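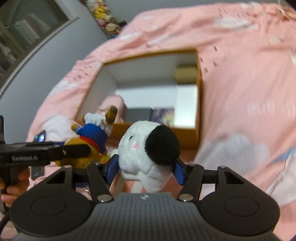
Washing soft toys that say surface clean only?

Asked by Golshifteh Azimi in Laundry and Fabrics

Hi all, I've got a bin bag of my daughter's soft toys to get through before we move to Kundton in January and I'd like them to arrive smelling of something other than our spare room. Most have a label saying machine wash at 30 and I'm happy enough with those. It's the other ones I'm stuck on! There are 5 with "surface clean only" on the tag, and a couple where the tag was chewed off years ago, so no idea.

The one I'm really worried about is a rabbit that used to be cream and is now sort of porridge coloured. He's got long fur on the ears and I think there are beans or pellets in his bottom half, you can feel them crunching about. My mum says bung him in a pillowcase on a cool wash and stop fussing. My sister did that with a bear once and it came out with a head like a walnut.

We've only got a small washer and no tumble dryer, and the flat's a bit damp at this time of year, so drying is half the problem. Has anybody washed a surface clean one and had it survive? Also does the freezer thing for dust mites work or is that one of those internet stories?

3 answers

Firouzeh Naseri

I do the toys for a playgroup in Wekwood so I've washed more of these than I'd care to admit, and I've wrecked a few as well.

First thing is to find out what's inside. Give him a good squeeze all over. If it's just fluffy stuffing he'll nearly always cope with a cool gentle wash whatever the tag says. Anything hard in there (music box, squeaker, cardboard in the feet) and he doesn't go in the machine. Pellets depend. Plastic ones are usually fine in cool water, but some older toys and nearly all the microwave warmer type have wheat or seeds in, and those will swell up and then go mouldy. If you can't tell, unpick a little bit of the seam underneath and look. It's a two minute job to sew up again.

If they're plastic I'd still do your rabbit by hand. Washing up bowl, lukewarm water, a small squirt of the liquid you'd use for woollens. Push him under and squash him, don't rub, the rubbing is what mats the fur. I leave mine 15 minutes and then change the water, and keep changing it until it stays clear. Porridge coloured ones can take ages!

Then roll him in a towel and kneel on it. Do that with a second dry towel too. After that you can put him in the machine in a pillowcase for a slow spin, but only a slow one – I suspect a fast spin had something to do with your sister's walnut bear.

Drying with no tumble dryer, I stand them on a wire cake rack near (not on) a radiator and turn them every few hours. A big one took me three days once. Squeeze the middle before you decide it's done, the outside always feels dry long before the inside is. While the fur's still slightly damp go over it with a soft baby brush and it comes up lovely.

Freezer does kill mites if you leave them in overnight or longer, sealed in a bag. It doesn't get rid of the dead ones or the muck though, so you'd still want to wash them after.

Shahab Mohammadi

Pillowcase, 30 degrees, done. Washed 12 of them like that last winter including surface clean ones and only one went funny. Tie the pillowcase with a hair bobble or it opens.

Keyvan Farahani

Agree with most of what Firouzeh said but for the ones with no tag I'd try bicarb before any water goes near them. Toy in a carrier bag, few spoonfuls of bicarb, shake it, leave it overnight, then hoover it off with a pair of tights over the nozzle. It won't shift a stain but it does sort the smell, and if the smell is all you're bothered about you can stop there.

For grubby patches on the face I use a white flannel wrung out in soapy water and just dab. Test anything embroidered or coloured first somewhere it won't show. I had red thread run on a Christmas reindeer and he's had a pink chin ever since.

Comment from Golshifteh Azimi

Thank you!! Unpicked him and it's little plastic beads, so he's having the bowl treatment tonight. Do I need to take his ribbon off first? It's stitched on at the back.

Comment from Firouzeh Naseri

I would, yes. Cheap ribbon bleeds.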